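FOR IMMEDIATE RELEASE – July

Ruddock Toy Library opens its new home on Zarnar Street, with 223 puzzles and games to borrow

Hello from Ruddock! I'm Esben Nørgaard, I run the toy library, and I am very happy to be writing this one. After 42 weeks of fundraising, painting and arguing over shelf heights, we're opening the doors of our new place on Zarnar Street at 10 in the morning on the first day of the school break, and everybody with small kids (or big ones) is invited.

If you've never used a toy library, it works a lot like the book kind. You join, you pick something out, you take it home for two weeks and then you bring it back and swap it. A family membership is $49 a year, and that covers every child in the house. Grandparents can share the same card – we get asked that a lot!

The old room at the Mamivik center served us well, but we had games stacked up to the ceiling and the stroller parking was a disaster. The new place has a ramp, a proper changing room and a play corner where kids can try things out before you commit to carrying them home.

The section I'm proudest of is early numbers. We've put a lot of this year's money into wooden puzzles for ages 2 and up, the kind where a number goes next to a picture with the same count of things. My own kids wore out a set like that, and I still find the odd piece under the couch.
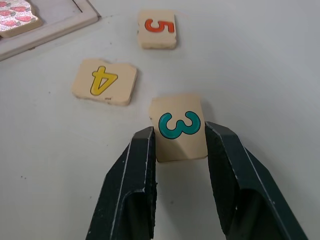
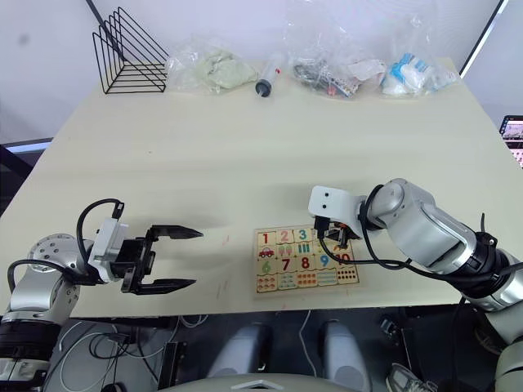
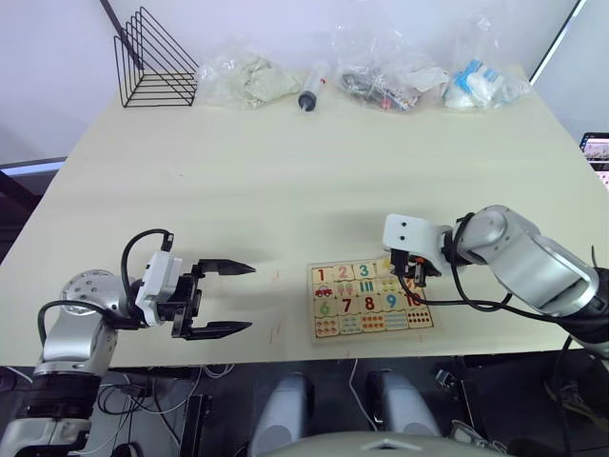
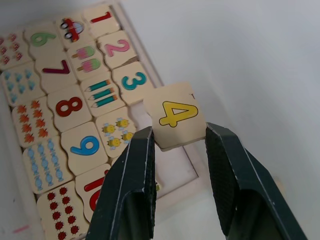 Last picture: number tiles and their matching picture tiles in a wooden puzzle tray.

We've also added floor puzzles, a big shelf of cooperative board games and a dress-up trunk that I suspect will be checked out from now until Halloween. The shelving was built at cost by Rirkel, a two-person carpentry shop just down the street, and they did a gorgeous job.

Opening day runs until 4 in the afternoon. There'll be lemonade, a puzzle swap table (bring complete sets only, please) and half-price memberships for anyone who signs up before noon.

Reporters and photographers are welcome from 9, while it's still quiet. Ask for me at the front desk and I'll show you around.

Media contact: Esben Nørgaard, Ruddock Toy Library, Zarnar Street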